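The Folau Cell Safety Card Set, After a Month on Our Bench
Posted December 1, 2020

I bought the Folau card set in November to settle an argument about how close people should get to a bench arm while it's sorting small boxes and tubes between bins.

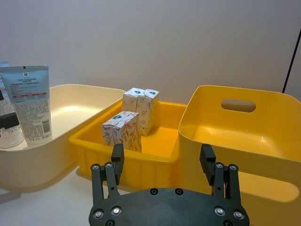 Bianca Gavrilă wrote to me after my first short post on it: you can get most of these rules free from your arm's manual, so what are you paying for? Fair question, and I went back and forth on it for a while. My answer is that you're paying for the order they come in. The manual for our arm spreads the same advice over 330 pages, and I have never once seen anybody open it with a bin in their other hand.

So, the set. You get a stack of laminated cards on a ring, a roll of floor tape, and a log pad. The cards are split into before you power up, while it's running, and reaching in. That last bunch is the good stuff! Stop the arm first, wait for the light, say out loud that you're going in, and only then touch a bin. Saying it out loud felt silly for maybe 2 days and now we all do it (I caught myself doing it at home with the dishwasher).

I also liked the card on fingers. It wants you to check the pads and the screws at the pivots before each shift, with the power off, and write it down. We'd been checking when we remembered, so, not much. There's a cable card too, which says to keep slack away from anything the arm can sweep through.

Now the gripes. The tape is lousy and peeled up at the corners by the second week, so I swapped in a roll of Zalla and it's been fine. The log pad has five lines per page, way too few if you run more than one shift. And the card on bin placement just says to keep containers "within comfortable reach" without saying whose reach, the arm's or mine! I emailed Folau about that and got a polite note back saying a new printing is coming.

One more thing, the set doesn't replace a real risk assessment, and it says so on the first card. You still have to do yours for your own bench and your own arm.

Would I buy it again? Yep, minus the tape.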